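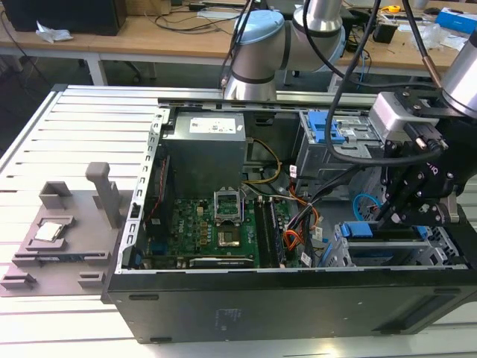
Replacing an office computer on a fixed date is a bookkeeping habit, according to Wajid Bajwa, and it tells you very little about the condition of the machine. He has managed desktop equipment for the Britwood library system long enough to have inherited a four-year replacement rule, applied it twice, and then asked for it to be dropped.

"The four years came from the warranty," he says. "The warranty ran out, so the machine was treated as finished. The accounting schedule was then set to match, and after that people quoted the schedule as if it were an engineering figure."

Britwood now sorts its desktops by what they are used for. A catalog terminal that opens one web page is expected to last as long as it receives security updates. Staff machines are reviewed when the software on them changes. The only group still replaced by date is the set used for digitizing local newspapers, where the processing load is heavy and a failure stops the work.

I asked what fails first. Bajwa keeps a log, and the answer for the last full year was storage. Of 38 hardware faults recorded, 18 were drives. Power supplies came next, then fans. Memory faults were rare, and several tickets opened as memory faults were closed after the modules had been reseated and the test repeated.

"I would not read too much into one year," he says. "It is a small fleet and the machines were bought in batches. A bad batch of drives will show up as a trend if you let it."

The log records the fault, the part number, the hours on the drive and the time taken. It does not record who reported the problem. An earlier version did, and the branches stopped reporting.

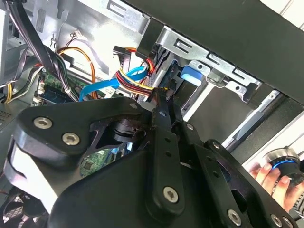
Time is the larger part of the cost. A replacement drive is cheap, but the visit to a branch is not, and Bajwa charges travel against each repair. On that basis a single fault is nearly always worth fixing. A second fault in the same machine within a year usually is not, and the computer goes into the parts stock at the Holinell branch.

Parts stock has its own rules. Power supplies are kept only if they fit a model still in service. Drives are erased and tested, and any with reallocated sectors are destroyed. Processors are stored in closed plastic trays with the board model written on the lid. Cables are kept by length, a practice he describes as the most useful change he has made.

"We used to have a box of cables. You could spend 28 minutes in that box and come out with the wrong one."

Operating system support is harder to plan around. A desktop can be in good electrical condition and still fall off the list of supported hardware. Bajwa has moved some catalog terminals to a different operating system for that reason. Lachlan Ellery ran the trial at two branches and reported that the main difficulty was receipt printers.

"The printers took longer than everything else combined," Ellery says. "The driver installed without errors and the paper width was wrong. We ended up setting it by hand on each machine."

Bajwa would like purchase contracts to state how long the manufacturer will supply firmware updates. The present contract gives delivery times and a price per unit and says nothing on the subject. He has submitted wording for the next one, which is due for review in November. In the meantime he is ordering spare drives in a single capacity, so that any of them will fit any staff machine.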